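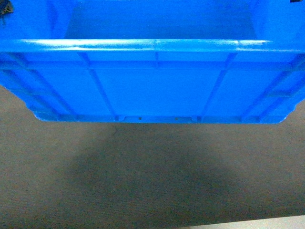
Blue plastic crate above a carpeted floor.

3 min read

The Gamwood Pencil Skirt

We have wanted to make a pencil skirt you can sit down in for a long time, and the Gamwood is it! It's cut from a mid-weight wool blend woven for us by Serkier, with enough stretch that you can climb into a car, take the stairs at a normal speed and eat a proper lunch. The color is a deep charcoal that goes with black shoes or brown ones (we've tried it with both, and brown won by a hair).

The waistband is wide and flat, with no elastic showing and a hook inside so the zipper doesn't creep down. There are two pockets. They're real pockets, big enough for a phone and a set of keys, and they sit toward the back of the hip so they don't add bulk where you don't want it.

Length is 29 inches from waist to hem in the tall and a bit shorter in the regular. The back vent opens 8 inches and has a small bar tack at the top - that's the spot where most pencil skirts give out first, usually on a bus step. The lining is cut a little looser than the shell, which keeps it from riding up over tights.

Sizing

Sizes run from 2 to 18, and the fit is true at the waist with some ease through the hip. If you fall between sizes and plan to tuck in sweaters, go up. If you own our Abbasi trousers, take the same size here.

Wearing it

For the office, a tucked-in blouse and a low heel. For a wedding or a church supper, try the Plollon cardigan in cream, buttoned all the way up, and a taller shoe. On weekends we like it with a plain gray T-shirt and flat boots, and it looks much less dressed up than you'd think.

Care

Dry clean once or twice a season. In between, hang it up overnight by the loops and brush it with a soft clothes brush. A steamer takes the creases out of the seat in a minute or so. Please don't press the vent flat with a hot iron, the wool goes shiny.

The first run was 1,776 skirts and sold through in November. The new run has the deeper pockets so many of you asked for, plus a spare hook sewn inside the side seam. Hemming is free on all lengths - just leave a note with your order telling us how many inches to take off.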